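October, late

Spent the evening on the board again. I have now sanded one piece of maple-looking wood for longer than I spent choosing my apartment. Started at 80, went to 120, then found I was out of 180 and had to dig through the Skustora bag in the hall closet, where there were three sheets of 400 and a receipt for 174 dollars that I folded up very small and put back.

Inmaculada Figueroa called while I was covered in dust. She wanted to know if it was a cutting board or a shelf. I said it was keeping its options open. She said that's what I told her about the last one, and the last one is under her porch.

## What I like

The grain, mostly. Long wavy streaks the whole way across, and one darker band that I keep tilting my head at like a person in a museum. Then there's the spot. Small, dark, right in that band, a little right of center. I have decided it is character – I decided this after 30 minutes of trying to sand it out of a scrap with the same problem.

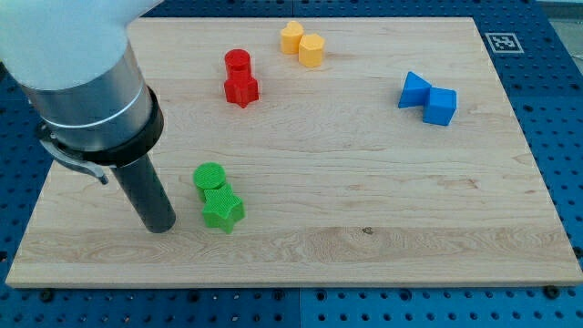
## Tomorrow

- Oil. The Wannasri tin, if the lid will come off.
- Stop touching the front edge.
- Call Inmaculada back and say "shelf" in a firm voice.
- Return the Muvo clamps, which are hers and which she has mentioned twice.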